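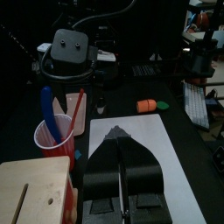
Fig. 6 Light-coloured board with rounded corners, on a black worktop

4 Kneading and shaping

Read section 2 (Safety) before using the Willow dough mixer for the first time. The bowl, hook and lid must be washed and fully dry.

4.1 Before you start

The bowl takes up to 700 g of flour. With wholemeal or rye flour, use 100 g less. Overfilling puts a strain on the motor and may trip the cut-out (see 7.3).

1. Stand the mixer on a level surface, well back from the edge.
2. Put your board next to it, on the side away from the mains lead. If the board slides, lay a damp cloth under it.
3. Fit the hook. Push up and turn to the left until it clicks.
4. Add the liquid first, then the flour, then the yeast. Liquid should be no warmer than 40 °C.

Note: Salt goes in last, at the opposite side of the bowl from the yeast.

4.2 Kneading

1. Close the lid. The mixer will not run with the lid open.
2. Turn the dial to 1 and wait until no dry flour can be seen.
3. Turn the dial to 2 and knead for about 5 minutes.
4. Turn the dial to 0 and unplug the mixer before opening the lid.

The dough is ready when it comes away from the sides of the bowl. If it still sticks, add a spoonful of flour and run the mixer on 1 again – do not go straight to 2.

Caution: Keep fingers, spoons and sleeves out of the bowl until the hook has stopped turning.

4.3 Taking out the dough

1. Lift off the bowl and dust the board lightly with flour.
2. Tip the bowl and loosen the dough with the scraper supplied. Metal scrapers will mark the coating.
3. Fold the dough over itself a few times, then shape it into a ball.
4. Place it in a dish, cover and leave to rise until it has doubled in size.

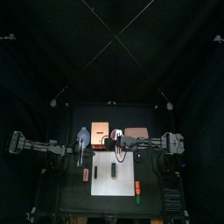
Fig. 7 Large white cutting board and rounded blue-grey dish

Note: Rising times vary with the room. A cool kitchen can double the time given in the recipe booklet.

4.4 After use

Fill the bowl with warm water and leave it to soak with the hook inside. Wipe the mixer body with a damp cloth only. The lid seal pulls out for washing – press it back in all the way round before storing. Spare seals are listed in section 9.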